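3.2 Collection of demonstrations by remote control

All demonstrations in the Wibisono set were gathered by remote control. An operator sits out of reach of the arms, watches the view from the head camera on a screen, and moves a pair of hand-held leader arms whose joints are copied by the robot. We had first planned to record half of the set by hand guidance, in which the operator holds the robot's wrist and moves it through the task. This was given up after a short trial in May. Hand guidance gave smooth paths when one arm was used, but with two arms the operator's own hands and forearms covered much of the camera view, and the recorded pictures differed too much from what the robot would see when working alone.

The tasks were chosen from kitchen work that calls for two arms at least part of the time. They include sorting cutlery, moving plates between the counter and the sink, and placing items in a rack. Of these, work with cutlery proved the most demanding for operators. Forks, knives and chopsticks lie across one another, and a finger that enters a pile at a poor angle will tend to move several pieces at once. The operator must judge depth from a single view while the gripper itself hides part of the plate. Figure 3 gives the operator's view during a task of this type, with the left gripper at a pile of cutlery on a floral plate and the right gripper pointing towards the same plate.

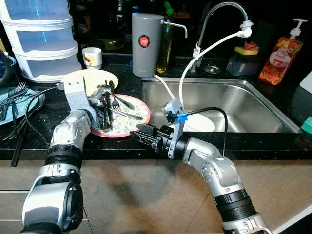 Figure 3. Head camera view during the cutlery task, recorded under remote control.

Four operators took part. Two of them, Saodah Khoo and Irfan Pelupessy, had used the leader arms in earlier work; the other two were new to the equipment and were given a practice period before any of their recordings were kept. Operators were told what the end state of each task should be, but were not told which arm to use or in what order to handle the items. We regarded this freedom as important. In an earlier set, recorded under the Mimska project, operators had followed a written order of steps, and the trained policy repeated that order even when the first item was missing from the counter.

In total, 778 demonstrations were recorded across 13 tasks. Each begins when the operator presses a foot switch and ends when the switch is pressed again. Joint positions, gripper opening and camera pictures are stored together with a shared time stamp by the Tumow recording software. The operator may mark a demonstration as spoiled at any point, in which case it is kept in a separate folder and is not used for training. Marked recordings were later reviewed by Refilwe Magagula, who returned a small number to the main set where the fault was slight - a dropped fork that was picked up again without help, for instance. We consider such recoveries useful, as a policy trained only on clean runs has little to copy once something has slipped.

Between demonstrations the items were moved by hand. No fixed layout was used. The person resetting the counter was asked to vary the position of the plates, the direction in which cutlery lay and the number of pieces in each pile, and to leave other household items in place unless they blocked the arms. Roughly one reset in five was also used to change the lighting, either by switching a ceiling lamp or by opening or closing a blind.

Two limits of this method should be noted. The first is that the operator receives no sense of touch through the leader arms. Contact with a plate or with the counter has to be read from the picture, and operators differed in how they dealt with this. Some lowered the gripper in small steps and waited after each; others moved quickly and relied on the give in the fingers. Both habits are present in the data and we have made no attempt to remove either. The second limit is delay. The path from leader arm to robot is short, but the picture reaches the screen slightly later than the movement it shows, and new operators tended to overshoot until they had grown used to it.

The effect of these differences between operators on the trained policy is taken up in Section 4, where results are given for each operator's recordings alone and for the full set.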